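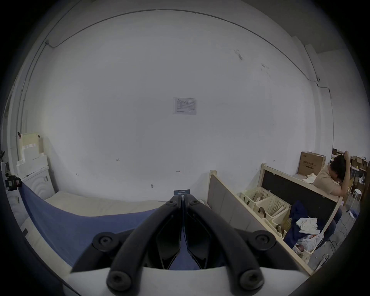

Folding and bed-making in the practice bedroom: frequently asked questions

These are the questions people ask before their first session in the practice bedroom at Clunaditz. If yours isn't covered, leave a note at the Priken desk on the ground floor and we will add it when the page is next updated.

What do I need to bring?

Nothing. Bedding and clothes are supplied. Wear something you can bend and stretch in, and take off rings or bracelets that could catch on the fabric.

Can I use my own clothes?

Please don't. They get mixed up with ours, and last April we had 3 jumpers go home with the wrong people.

Where do I fold?

On the bed. It is wide enough to lay a shirt out in full, and a plain pale cover makes a dark garment easy to see. You can leave the bedding rumpled while you fold. Only straighten it if a ridge is pulling the shirt out of line.

How do I start with a T-shirt?

Lay it across the bed with the collar to one side. Smooth the body first, from the middle outwards, then deal with the sleeves. Most people start with the sleeves and have to do them again.
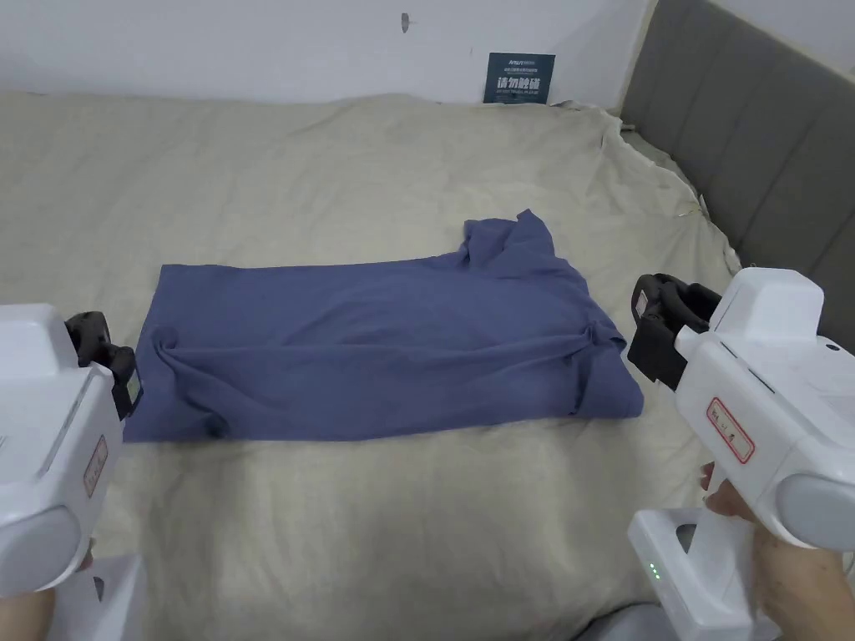

If the collar end stays bunched up, lift the shirt by the shoulders, let it hang for a moment and put it down again. Pressing on a twist only sets the crease. Once the body is flat, fold each side in towards the middle, then bring the bottom hem up to the collar in two turns. Thin cotton may need three.

Does it matter which way the collar points?

Not for the fold itself. For the pile it does — all collars should face the same way, so that the next person can pick up a shirt without unfolding it to find out what it is.

What about creases?

Small ones are fine. We don't iron between sessions. A shirt that won't lie flat goes in the wash bag.

How should the bed be left?

Pull the bedding up to the headboard and smooth it down towards the foot. Check the gap between mattress and headboard, where the sheet tends to bunch and small items go missing. Socks, mostly.

How many garments are there?

The full store holds 488 pieces, kept in Boonchu boxes by type. A session normally uses some 200 of them. You won't be asked to fold them all, and there is no target. 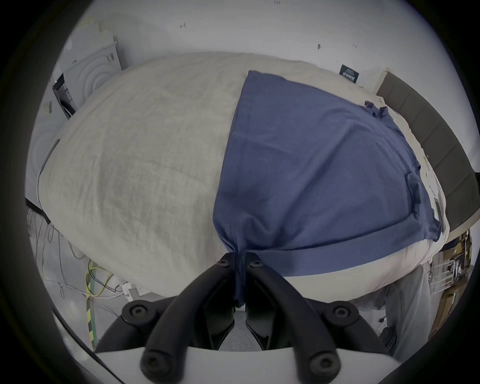

Yaowalak Phetsri
Room and Linen Supervisor, Clunaditz

Can I pick a shirt up by one corner?

Yes, for moving it a short way. Gather a small fold of cloth, lift, and let the rest trail. Put it down with the far edge first and draw it back towards you. For anything heavier than a shirt, use two points, or the weight stretches the hem.

May I move the furniture?

No. The bed stays where it is. If you need more room, ask Jirayu Onsri and he will sort it out.

Can I take down the notices and labels?

Leave them all up, please, even if they look out of date.

Is there a charge?

Booked sessions are free. A lost garment isn't charged for, but do tell us so we can correct the list.

What if I have to cancel?

Let the desk know by noon the day before. Late is better than not at all — there is usually a waiting list.

Page last updated 2021-09-08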